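Home About us Voyages The library Schools Contact

About Hedlund

Reading time: 7 minutes

Hedlund is a small company with a rather long memory. We look after the papers, charts and stories of the people who went north to measure things, and we arrange talks, exhibitions and a handful of sea voyages built on what those papers tell us. If you have ever stood in front of an old map of a cold coast and wondered who rowed close enough to draw that bay, then you are our kind of person, and we're very glad you found us.

We started with a box. Rónán Mac Suibhne had been teaching geography for a good many years when a former neighbor left him a wooden crate of notebooks from the survey ship Vusetden, which had spent several summers sounding the fjords and shallow banks of the far north in the years before the First World War. He meant to read them over a winter and pass them along to a museum. Instead he read them over three winters, learned to make out the second mate's dreadful handwriting, and began to write letters to anyone he could think of whose grandparents might have been on board. A surprising number wrote back! Some sent photographs, one sent a pair of mittens, and one sent a recipe for seal stew that we have so far declined to test.

Among those letters was one from Koen Coppens, who at that time was repairing instruments for a shipyard and had come across a sounding machine with the ship's name stamped into the brass. He offered to bring it over so the two of them could try to work out how it had been used. They spent a whole February getting it to run, mostly at Rónán's kitchen table, and by the end of the month they had a working machine, a badly scratched table, and a plan for a traveling exhibition. That exhibition was the beginning of Hedlund. The name comes from the ship's cook, Hedlund, who kept the only diary on board that is any fun to read, and whose opinions on officers, weather and tinned peas we quote to each other far too often.

What we do now

There are 11 of us these days, some full time and some who come in when the exhibitions are on the road. We are a mixed bunch. Two of us trained as historians, one as a hydrographer, and one used to run a bakery and keeps the accounts better than any of the rest of us could. Most of our work falls under the library, the voyages and the schools program, although in a busy month they run into each other and you might find the hydrographer packing lunch boxes.

The library holds 2249 items at present. That figure covers logbooks, letters, charts, sketches, printed reports and quite a lot of receipts (please don't laugh at the receipts, they are how we found out where the Vusetden really took on coal). Everything can be read by appointment. We do ask that you write ahead and tell us a little about what you're after, and we'll have the right boxes out and the kettle on. If you can't travel, we will happily look something up for you, and unless it turns into a very long search we don't charge for it.

A good part of the collection came from families. People are often shy about offering us things, and they'll say it's only a few pages, or that the ink has run, or that great-grandfather wasn't anybody important. Please offer anyway. The officers' reports were printed and bound and can be found in any large library, while the people who hauled the lines and held the lamp left very little behind. A page and a half by a stoker taught us more about the second summer than the captain's whole chapter on it. 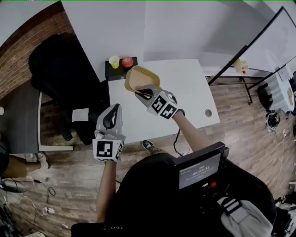

We don't insist on keeping what we are shown, either. Many families would like the original to stay at home, and we think that's perfectly natural. In those cases we make a careful copy, write up a note about where it came from, and send the papers back along with a printed booklet for the relatives. Several of those booklets have gone on to be read aloud at weddings and big birthdays, which pleases us no end.

The voyages

Once a year, in summer, we go to sea. We charter the Tiltora, a sturdy and somewhat slow vessel whose crew have known us since our second season and are patient about our habit of wanting to stop. We follow part of an old survey route, with the original journals on board in copy form, and each evening one of us reads out the entry for the stretch of water we passed that day. There is room for a small group only. You don't need to know a thing about navigation or oceanography, though you'll probably come home knowing the difference between a sounding lead and a water bottle sampler, and having firm views about which is more satisfying to lower over the side.

We should say plainly that these are simple trips. The cabins are snug, the food is good and plentiful, and the weather does what it likes. Landings are decided in the morning by the captain, and we have learned never to promise anyone a particular bay. On one voyage we sat out fog for the better part of two days and ended up holding a chart-drawing contest in the saloon, won quite fairly by a retired dentist who had never drawn a chart before. Guests from that summer still write to us about it.

Places are offered first to those on our mailing list. If you would like to join it, a short note is all we need.

Schools

Rónán has never quite stopped being a teacher, and the schools program is the part of Hedlund closest to his heart. We have now visited 113 schools, from very large ones to a village school where every pupil fit around one table. A visit takes a morning, as a rule starting at 9:00. We bring reproduction charts, a sounding line marked off in the old way, a sextant that is allowed to be handled (and dropped, as it has been), and a long roll of blank paper on which the class draws a coastline from measurements they take themselves. The measurements are usually of the gym or the schoolyard. The results are wonderful, and now and then they are even accurate.

Older students can work with letters and logbooks from the collection, following one member of the crew through a season and comparing what he wrote home with what went into the official report. The two don't always agree. Teachers tell us that the arguments go on well after we've left, and we take that as a compliment.

We never turn a school away over cost. There is a modest fee for those who can pay it, and a fund for those who can't, kept going by the sale of our printed charts and by the kindness of past voyage guests.

Our publications

We publish a small yearbook called Cilent, after the inlet where the Vusetden wintered over. It carries transcriptions, essays by our own people and by visiting readers, and always a few pages from the cook's diary. The first 5 issues are out of print, but we keep reading copies here and can send you a particular article if you need one. Koen edits it, and he would want us to mention that he welcomes contributions from anybody with something to share, whether or not they have ever published a word. He is a kind editor, if a slow one. He'll also answer questions about old instruments, sometimes at greater length than you were expecting.

How we try to work

We are a company and we have to pay our bills, but we agreed early on that the collection would never be sold off or split up, and that promise is written into our founding papers. When we get something wrong in print, we correct it in the next yearbook and say who spotted it. We have had to do this more than once with place names, which on the northern charts were handed out freely, spelled three ways and then changed again by the next expedition.

We also try to remember that these coasts weren't empty of people or knowledge before the survey ships came along. Hunters and whalers had been working in those waters for generations, and many a bay that was proudly "discovered" in a printed report had been described to the officers beforehand by somebody who fished there. Where we can trace those people, we give their names.

Come and see us

Visitors are welcome all year, although it's quieter here in winter and you'll get more of our attention. Write to us first, please, as we're a small staff and half of us may be on the road with the exhibition. Tell us if you'd like to see anything in particular. The sounding machine is usually here, and Koen will gladly set it going for you if you ask him before lunch.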